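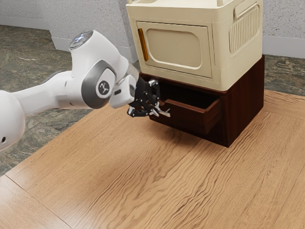
The drawer test in simulation, with the hand at the front of the open drawer.

How to run a drawer test before you believe the demo

Every few months someone sends me a clip of an arm tidying a kitchen and asks if it's time to buy one. My answer is to open and close a drawer with it, many times, and write down what happens. You can do this in a simulator over an afternoon, and on real furniture if the vendor will let you near the machine.

What you need: a cabinet with a drawer, something sitting on top of it, an arm with a hand, and a notebook.

Step 1. Fix what counts as a pass. Mine is: drawer fully shut, cabinet in the same spot, and whatever is on top still on top. Write it down before the first run. I have watched people change the rule at run 20.

Step 2. Put an appliance on the cabinet. Demos love a bare top. Kitchens don't have them.

Step 3. Start with the drawer partly open and a little different each time. If the software has only ever seen one starting position, you are testing a recording.

Step 4. Do 60 runs with no one touching the controls. A person nudging the hand back on course is a failed run, however small the nudge.

Step 5. Move the cabinet two inches and turn it slightly. Run it all again.

Shahzad Mohmand ran this on the Provik setup in October and got 93 percent with the cabinet in place. Sounds fine - until you do Step 5, where it fell apart badly enough that he stopped logging. The Tosemura people sent us a simulated score only. I'd treat that as a reason to ask for a real one. Simulated drawers don't swell in August or jam on a spatula.

Reading your results

Look at the misses first. A hand that misses the drawer front and stops is annoying. One that keeps pushing and shoves the cabinet is a machine you can't leave alone, and then what did you pay for?

Time it too. My slowest pass took two minutes. I can shut a drawer with my hip.

If yours does better, send me the log, including the bad runs.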